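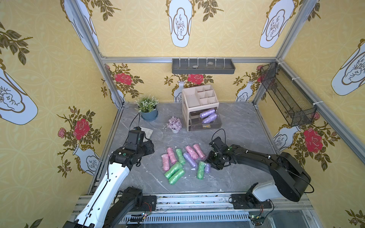
Torneo student build forum > Sorting challenge > Is anyone's policy really learning anything?

gridlock_dan
27/05/2019
Our club has been on the sorting task since December and I'm starting to doubt the whole thing. We have 389 demos recorded, two arms, one organizer with a drawer, and a pile of bag rolls in three colors. The task is to get each roll into its place by color. Our advisor showed the parents a success number at the open evening and everyone clapped. I asked how many of those runs began from a pile layout the arms hadn't seen before. Still waiting.

mossy_bolt
How many layouts do you have in the training set?

gridlock_dan
21. Same wallpaper, same marble panel, same potted plant at the back every time. I moved the plant one afternoon and got told off for it.

Quyên Tiêu
I'm on the same team, so let me give the other side. Nobody claimed it was general. The challenge rules fix the cell and the props, so training inside that cell is the assignment. Moving the plant wasn't a test, Dan, you moved it in the middle of a recording block and we had to throw the block out.

gridlock_dan
Fine, bad timing. I still want to know if it looks at the rolls at all.

ratchet_owl
We did the same task last season with a club half your size. We recorded 1,641 demos and it still went for the spot where the pile used to be. My guess is your number drops hard as soon as somebody outside the team drops the rolls.

mossy_bolt
1,641 demos of what quality though? Ours got better when we threw out the sloppy ones. If the driver hesitates over a roll, the policy learns to hesitate too.

ratchet_owl
Heard that from every team. Never seen anyone post the before and after.

Quyên Tiêu
The wrist view is what I'd look at before anyone says "it isn't looking." From overhead two rolls of the same color side by side are pretty easy to tell apart. Close up it's another story. This was today: 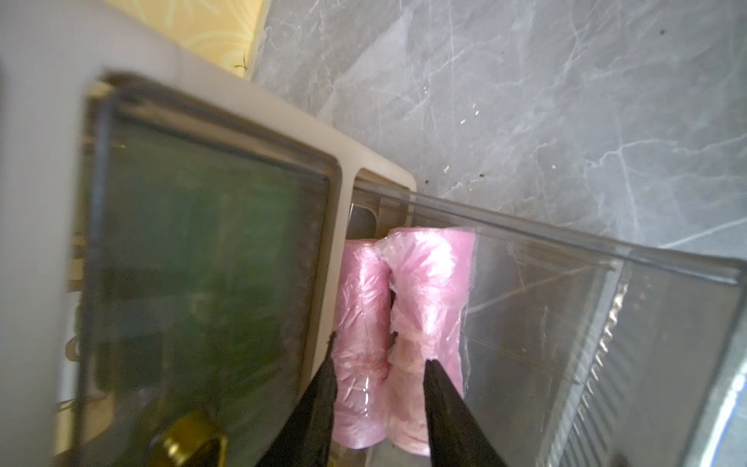 Grasp width is the part we keep arguing about, and the Dindska notes are no help because they only cover hard blocks. A block has the same edges from every side, so you can close on it and move on. Here you've got two pink rolls pressed together in a narrow gap with the clear container right up against one of them, and a fingertip on each. The film on the right one is loose and crumpled, so where does the roll start? I've driven the arms by hand for weeks and I'd have to think about it.

gridlock_dan
OK but that's an argument for my side. If you have to think about it, what did it learn from you?

Quyên Tiêu
To go slow, I hope.

ratchet_owl
Or to squeeze both and call it one.

mossy_bolt
Could you change the scoring? Rinon's club gives half credit for touching the right color and full credit only when a single roll is let go in the right place. Their scores went down and the arguments got shorter.

gridlock_dan
I'd take that. I'd also take five runs where somebody from another club sets the pile, with no retries. Post all five, bad ones included.

Quyên Tiêu
Five is too few to mean anything. Make it 21, same as the layouts, and I'll ask on Thursday. The plant stays where it is.

ratchet_owl
I'll believe it when the table is up.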